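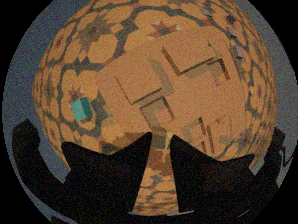 4 Collecting the Simulated Demonstrations

4.1 Scene and task

All simulated examples were gathered in Drirura, our in-house simulator, using a model of the same two-finger gripper that is mounted on the arm in the Ashby lab. The task is to pick up a small block, carry it to a board with square recesses, and set it down in the recess named in the instruction. The board lies flat on the table and is turned by a random angle at the start of each episode. The block starts anywhere within reach of the arm, with the one rule that it may not overlap the board.

Figure 4 is a single image from the wrist camera during one such episode. The block is the small teal one to the left of the board. The three grey-lavender pieces along the upper right are distractors and play no part in the instruction. In this episode the board color was drawn close to the color of the tabletop, so the walls and shadows of the recesses carry most of the information about where the openings are. We kept draws like this one. An early version of the generator rejected any board whose color was too near that of the table, and the policies trained on its output did poorly as soon as the real board was placed on a surface of similar tone.

4.2 Camera model

The wrist camera is a wide-angle model with strong distortion. The curved outline of the table and the black corners in Figure 4 both come from this model. We do not straighten the images before training. In a first round of tests we did, and the outer part of the view became stretched and soft, and small objects near the border were hard to find. The raw image keeps them at a usable size, and the network seems to have no trouble learning the distortion.

The gripper fingers take up a large share of the lower part of the image and often hide part of the board. A human operator watching only this view has the same problem. For this reason the operators were also given an overhead view during collection. That view is stored with each episode but is never shown to the policy.

Sensor grain is added to every rendered image. Its strength is drawn once per episode and then held fixed, while the grain pattern itself changes with each image. Lens parameters are varied only slightly, within the spread we measured on the physical cameras.

4.3 Surfaces and lighting

Table textures come from the Utitz pattern set, which contains 80 tileable designs. Many of them are busy on purpose. The star and polygon design in Figure 4 has dark bands that meet in sharp points, and at low resolution these can be mistaken for slot edges or small loose parts. Each texture is recolored at random and scaled by a random factor before it is applied. The background behind the table is a plain color.

There is one main light per scene. Its direction is random above the table plane, with a lower limit on height so that shadows do not cover the whole of a recess floor in every case. We did not model reflections from the fingers – a small test with them turned on made rendering much slower and did not change the results.

4.4 Operator procedure

Operators controlled the gripper with a Zultetti handheld controller. Each session began with practice episodes that were thrown away. After that the operator worked through a list of instructions generated in advance. An episode was limited to 200 control steps. If the block was not in place by then, the episode ended and was marked as failed.

Operators were told to move at a comfortable pace and to correct mistakes where they could, without starting over. If the block slipped or came down on the edge of a recess, they were to pick it up again and continue. These corrections turned out to be useful, and Section 6.2 gives results with and without them. Operators could also discard an episode themselves by holding down the side button, for example when the controller lost tracking.

We did not ask operators to approach the block from a given direction. As a result, the same start state can be paired with quite different paths. Some operators brought the wrist over the board first and then swung out to the block, and others went directly to the block and saw the board only late in the episode. Both habits are present in the data and we made no attempt to balance them.

4.5 Filtering and final set

Three checks were applied after collection. The first removed episodes in which the block ended outside the named recess. The second removed episodes with a gap in the control signal. The third replayed the recorded commands in Drirura from the stored start state and compared the final block pose with the recorded one; episodes that did not match within a small tolerance were dropped. Most mismatches came from contact between the block and a recess wall, where small differences in timing can change how the block settles.

After filtering, 3052 episodes remained. Each contains the wrist images, the overhead images, the joint and gripper commands, the instruction, and the full set of random draws used to build the scene. The last item allows any episode to be rendered again with a different texture, light or camera setting while the motion stays the same. In training we use each motion with its original rendering and 2 new ones. Adding more renderings per motion gave no clear gain on the held-out boards and made each training run longer.

The split into training and test episodes was made by board layout, so no layout in the test set appears during training. Table patterns are shared between the two.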